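Westwood Polytechnic Institute, Department of Applied Automation
Course Handout 5: Evaluating a Hand-Held Gripper Kit Before Purchase 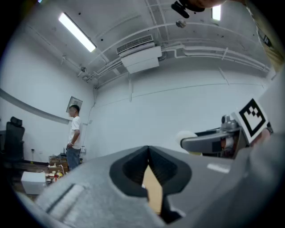 Figure 1. View from the camera on a hand-held gripper, with a square black-and-white marker at right.

1. Purpose of this handout

Students in the second half of the course are required to review one commercial product and to submit a written recommendation. The product assigned for this term is the Buvano hand-held gripper kit. The notes below set out what the kit contains, how it is offered for sale, and which questions the review must answer. They replace the notes issued in September.

Reading for this unit: Course Reader, chapter on end effectors, and the supplier's data sheet, which is held at the laboratory desk.

2. The product

The Buvano kit is a tool held and operated by a person. It carries a camera that records the movement of the jaws and their surroundings while an ordinary task is performed. The recordings are later used to prepare a robot arm for the same task. The supplier sells the kit in two forms. The basic form includes one gripper, a charging base, printed markers and a carrying case. The extended form adds a second gripper and the Gusia software license.

The price quoted to the department is $900 for the basic form and $2000 for the extended form. Shipping is charged separately. The Gusia license is renewed each year, and the renewal fee must be entered in the cost table under recurring costs.

3. The camera view

The supplier uses a very wide lens. Straight objects near the border of the picture therefore appear bent, and the corners fall into black. In Figure 1 this can be seen in the gray rail along the left wall. The gray body of the gripper takes up a large share of the lower half of the view. Reviewers should consider how much of the work surface remains visible under these conditions. In Figure 1, only a narrow strip of a tan surface shows through the gap at the bottom of the black opening.

A wide view also records much that has no bearing on the task. Ceiling lights, wall fittings and persons in the room may all be included. The review must state whether the software provides a means of masking such material and whether the means is simple enough for a new operator. Department rules on the recording of persons apply to all practical work in this course.

4. Markers

The kit relies on printed square markers to establish the position of its parts. A marker must be flat, clean and fully within view to be read with confidence. The one in Figure 1 is printed on a white card and sits at a tilt. Reviewers should test marker reading in bright light and in dim light, and should record the results separately. Strong overhead lighting may produce glare on some printed cards.

Replacement markers may be printed from the supplier's file. Do not resize the file when printing.

5. Handling and comfort

Each member of the review group is to operate the gripper for 35 minutes, with a rest at the midpoint. Comments on weight, grip and trigger force are to be written down immediately after the session. Left-handed operators should note any difficulty with the position of the controls.

Practice objects are to be selected from the laboratory stock and should include something round, something with flat sides, and something soft. The same objects must be used by every member of the group.

6. Service and support

The supplier's service partner for this region is Begum Technical Supply. Begum offers a repair plan covering the jaws, the camera and the charging base. Damage to the rubber parts from solvents is excluded. The review should compare the cost of the plan with the cost of spare parts ordered singly, and should state which arrangement suits a teaching laboratory with many short-term users.

Questions for Begum are to be collected by the group and sent in one message through the course office. Students are asked not to contact the supplier directly.

7. Form of the review

The review consists of a summary, a cost table, a test record and a recommendation. The recommendation must take one of the following forms:

Purchase the basic kit
Purchase the extended kit
Defer purchase, with reasons
Do not purchase, with reasons

Statements taken from the supplier's literature must be marked as such and kept apart from the group's own findings. A claim that the group was unable to test should be listed as untested.

8. Submission

Reviews are due at the course office by noon on Tuesday, November 25, 2025. One printed copy and one electronic copy are required from each group. All kits, cases and printed markers must be returned to the laboratory desk at the same time.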